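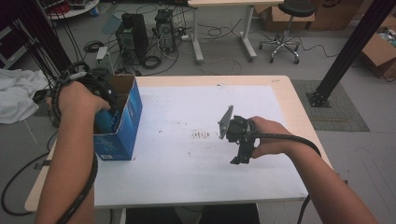

箱は捨てるな、という話を書く。急いで書いているので順番はめちゃくちゃだと思う。夕方までに棚をひとつ空けないといけない。

片付けの本はだいたい逆のことを言う。元箱は捨てましょう、空箱は場所を食います、と。読むたびに腹が立つ。うちの場合、箱を捨てた年がいちばん散らかった。中身の帰る家がなくなるからだ。机の上、棚の端、椅子の座面、最後は床。床に置いたものはもう上がってこない。

透明の収納ケースに全部移す、というのもやった。四月。Cuadrosの同じサイズのやつを21個。高かった。積むと見た目はすごくきれい。写真を撮って人に送ったりもした。で、二週間もすると、どのケースに何が入っているのか分からない。透明だから見えるでしょ、と言われるけど、見えるのは手前の三つか四つで、その奥は重なった影。ラベルも貼った。ラベルは中身が入れ替わると嘘になる。「小物」と書いたケースが四つできた時点で負け。

元の紙箱のほうは色で覚えている。青い箱、茶色い箱、角のつぶれた箱。印刷の入った青いのは、離れたところからでも青い。手が先に動く。これは大きいと思う。片付けというのは、しまうときより取りに行くときの話なので、体が覚えている入れ物がいちばん強い。同じ顔のケースを並べると、その覚えがぜんぶ消える。

もうひとつ。上が開いたままの箱。これを嫌う人が多い。ふたを閉めろ、と。閉めない。使っている最中の箱は開けておく。内側のフラップを外に折ってしまうか、立てておくかは好み。私は立てておく派で、フラップが低い壁になって、少し余計に入る。倉庫に入れるときだけ閉める。毎日手を突っ込む箱を毎回閉めている人を私は知らないし、いたとしても三日目にはふたの上に何か置いている。ふたは棚になる。棚になったふたは開かない。

## 入れ方のこと

入れ方には意見がある。たぶん嫌われる意見。

まず、上から落とさない。手首まで入れて、底に着いてから離す。当たり前に聞こえるけど、みんなやらない。箱の口のところで離す。がさっ、と音がする。音がするたびに、中の並びが崩れる。崩れた箱は次に取るとき全部かき回すことになるので、底まで手を入れる一秒をけちった分、あとで何分も払う。

次に、重いものから。これは誰でも言う。そのあとが大事で、形の変なものは最後まで取っておく。首が細くて頭が丸いもの。取っ手が片方だけ出ているもの。ああいうのを先に入れると、周りに半端なすき間ができて、すき間に細かいものが落ちて、二度と出てこない。最後に上に乗せれば、ちょっと飛び出すだけで済む。飛び出していい。目印になる。

それから台。床で詰める人、腰をやる。机の上でやってほしい。できれば何か敷いて。白いシーツみたいな大きいのを一枚広げておくと、落ちたねじや輪ゴムがすぐ見つかる。汚れるのは気にしない。作業用の敷き物がきれいなままというのは、作業していないということだと思う。うちのはもう元の白さには戻らないし、戻す気もない。洗うのは、まあ、年に何度か。

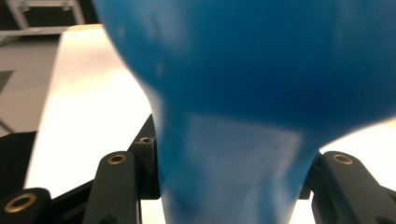

Myroslav Polishchukは変な形のものについては反対で、最初に入れろと言う。丸くて柔らかいものは箱の隅に押しつけておけば勝手に形が合うし、上に乗せると移動のたびに転がり落ちる、実際ひとつなくした、目印なら箱に字を書けばいい、とのこと。あと、敷き物は濃い色のほうが細かい白い部品が見えるそうだ。

うーん。柔らかいものは、たしかに一理ある。私が頭に浮かべていたのは硬いほうだった。ゴムっぽいものやぬいぐるみみたいなものなら、隅に詰めて緩衝材がわりにするのはありかもしれない。ただ、字を書けばいい、には賛成しない。さっきのラベルの話と同じで、字は古くなる。箱の口から頭がのぞいていれば、それは嘘をつかない。中にあるから見えているわけで。

敷き物の色は、持っているもので決めてください。白い部品ばかりの人は濃い色。うちは黒い部品が多い。それだけの話。

## ケーブル

ケーブルの話をしないと終われない。

床のケーブルが片付かないのは性格のせいだと思われているけど、私は長さのせいだと思っている。長すぎる。机の脚まで届けばいいのに、部屋を一周できる長さのものを買う。安いから。大は小を兼ねるから。兼ねない。余った分は床でとぐろを巻いて、黒いのと白いのがからまって、一本抜こうとすると三本ついてくる。

前に手伝ったZokportの引っ越しで、ケーブルだけで13箱あった。全部「ケーブル」と書いてあった。仕分けしたら、使っているのは二箱分もなかった。残りは、いつか使うかもしれない、のやつ。私もやるので偉そうには言えない。言えないけど、あれは箱の使い方としてはいちばんもったいない。箱は使うもののためにある。使わないもののために箱を塞ぐと、使うものが床に出る。

対策は地味。巻いて、輪にして、一本ずつ別に置く。束ねるひもはWanikの面ファスナーのやつでも、パンの袋の針金でもいい。ひもの優劣を議論している人を見ると、先に巻けよと思う。輪の大きさは手のひらより少し大きいくらい。小さく巻くと癖がついて、次に伸ばしたとき机の上でばねみたいに暴れる。もともとくるくるしているコードは、あれは巻かなくていい。丸めて箱に入れて、上に何も乗せない。

それと、電源の入っている機械のまわりは最後。先にそこから手をつけると、抜いていい線といけない線を考えることになって、考えているうちに夕方になる。机の上が終わってから床へ。床は奥から。出口のほうへ下がりながらやる。

## 空箱の置き場所

ここまで読んで、で、空箱はどこに置くんだ、と思っている人。奥の壁です。壁沿いに積む。これ以外の答えを見たことがない。たたむ、という案はある。たたむと薄くはなる。でも、たたんだ箱はもう一度組み立てないと使えなくて、テープが見つからなくて、結局その日は床に置くことになる。組んだまま積んで、すぐ手が伸びるようにしておくのが私はいいと思う。70センチくらいの高さで止めておく。それ以上は、取るときに上から崩れてくる。

数えたことがある。一度だけ。うちの空箱、およそ133個。さすがに多い。これは認める。Fakexの同じ箱がやたらあって、半分はそれだった。開けたとき中にまた箱が入れれてあって、それも取っておくから増える。箱の中の箱は捨てていい。ここだけは片付けの本に譲る。

残す箱の基準は、片手で持てること、底が二重になっていること、色か傷で見分けがつくこと。新品同様のきれいな茶色の箱は、見分けがつかないので逆に困る。マジックで大きく丸でも描いておけばいい。字はだめ。丸なら中身が変わっても嘘にならないので。三角でもいい。

前の職場では、箱を残していると貧乏くさいと言われた。それはまあ、見た目はそう。部屋のすみに茶色い山があるのは、おしゃれではない。来た人もちょっと見る。でも使っている部屋はそういう顔をしていていいはずで、椅子が一脚ふらっと離れたところにあって、口の開いた箱がひとつ出ていて、机には敷き物が広がったまま。そういう部屋のほうが、次の日の仕事がはじめやすい。全部しまってある部屋は、出すところからやり直しになる。きれいな部屋で一時間かけて道具を出している人を、何人も見てきた。

だから、片付いているかどうかを見た目で決めるの、いいかげんやめないか、というのが今日いちばん言いたかったことで、本当は最初に書くべきだったっと思う。直す時間がない。

反論は歓迎します。とくに空箱をたたむ派の人。テープをどこに置いているのか教えてほしい。うちのは今朝からまた見当たらない。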